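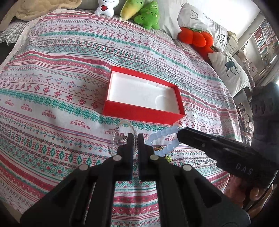

Bracelets and the red box, the HANDMADE cloth underneath.

4/8/24

My feet hurt and my thumbs hurt more, but I promised myself I would write up every club day this term and I have already skipped two, so in we go with a mug of tea and the lamp on.

We spent the whole afternoon on bracelets. When Rosalía Zabala first said the word at the planning meeting in May I thought she was joking, as we had only just gotten good at blocks and I was feeling rather proud of us. But she was right (she usually is, and she is nice about it). A block stays the shape it is. A string of beads goes wherever it likes, slides down the finger, folds over on itself, and catches on the cloth just when you think you have it. The students were cross for the first half hour and then completely hooked, and so was I!

The task is simple to say. Pick up the bracelet with the two grippers, hold it open between them, carry it over to the red box and lay it inside without dragging it across the edge. I said "lay" so many times today that Petro started saying it back to me in my own accent. The pale blue one is everybody's favorite because the beads are big enough to feel through the handles. The thin one with the tiny clear beads is a little horror, and I say that with love. It wraps itself against a fingertip and you have to stop and breathe and tip your wrist, very slowly, and not look at the clock.

Petro Skoryk had a lovely idea, which was to have one hand keep perfectly still and let the other do all the traveling. We had all been moving both at once like people folding a sheet in a hurry. Once we tried it his way the whole room got quieter. I wish I had thought of it in the spring, when we were making such a mess of the shoelaces.

The Grovano showcase wants 630 good runs from each team before they will train anything on them, and with 7 of us taking turns it doesn't sound so bad until you are the one standing there on your third set. Utitetti, the other club, is apparently aiming for up to 3,000. Well, good for them. I told the kids we would do ours carefully and eat properly in between, and they cheered for the eating part.

Rosalía wants the cloth changed partway through so the model doesn't learn only hearts and zigzags and snowflakey flowers. She is correct, and I will be sorry, because I'm fond of it. It is such a cheerful thing to stare at for hours, with all those plush toys lined up along the back. I caught myself talking to the green tree one during a bad patch. It has a very patient little face.

Things to remember for next time: bring the hand cream, write the run numbers down as we go and not afterward from memory, ask Petro to show the new ones his still-hand trick before they pick up bad habits from me. And call my sister back, which has nothing to do with robots but if I don't put it here I won't do it. The tea has gone cold. Bed.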